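Guidance for two-armed handling cells now asks operators to inspect every cable run before each shift. At Brurberg, where instrument handling is under review, the rule was adopted in June. Cables must clear each joint through its full travel, and metal tools must be set well apart on the cloth.

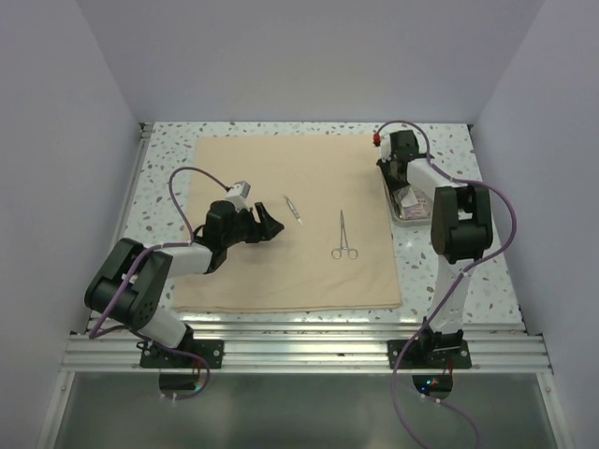

Issue 231

Jhair Usuga, who drafted the site procedure, allows 10 minutes for the inspection. Any cell that fails remains out of service until a second operator has signed the log.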